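I've been saying this at dinner for years, so I may as well write it down: most households own far too much cutlery, and it's making us miserable at mealtimes. My friend Taras Hrytsenko helped me empty my kitchen drawer last December and we got to 92 pieces before he asked for a drink. I live alone!

How does that happen? Well, you move in with somebody, you move out again, an aunt gives you a boxed set from Drevar that's too good to use, and then you're at a yard sale in Rornley and there's a bundle of dessert forks for 3 dollars (who says no to that?). And every one of them goes in the drawer, and the drawer stops closing, and you start eating toast over the sink.

So I kept 11 pieces. The rest went to the church hall, where they have real crowds to feed. I wash up after every meal now, which I used to hate, and it takes me less time than hunting for a teaspoon ever did. The table gets set properly too. I even sit down at it.
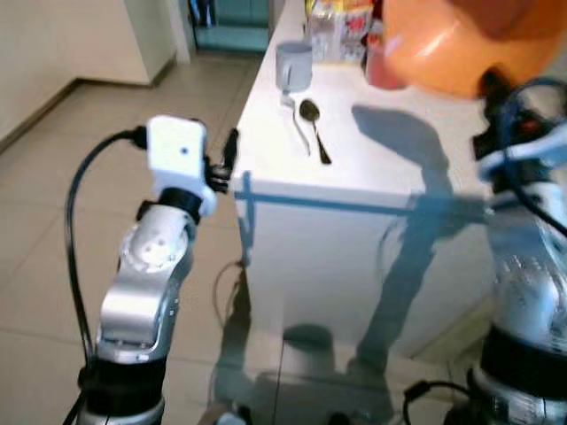
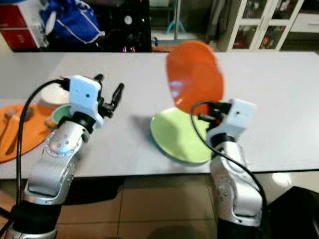
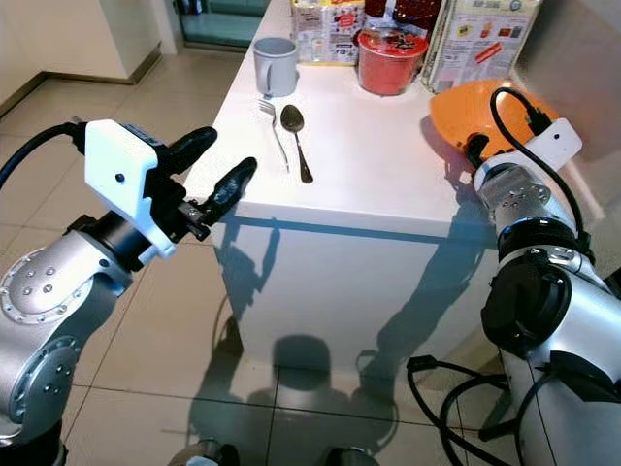 **But what do you do when people come over?**

Ask them to bring their own fork. I mean it! Friends think it's funny the first time and by the second visit they've got a favorite.

My sister says this is rude and that a host should be ready for anyone. Maybe so, but she has a whole cabinet of fish knives and I have never once been served fish at her house. She also pointed out that I still own two ladles, and she's got me there. One is my grandmother's and the other one pours better, and I'm keeping both.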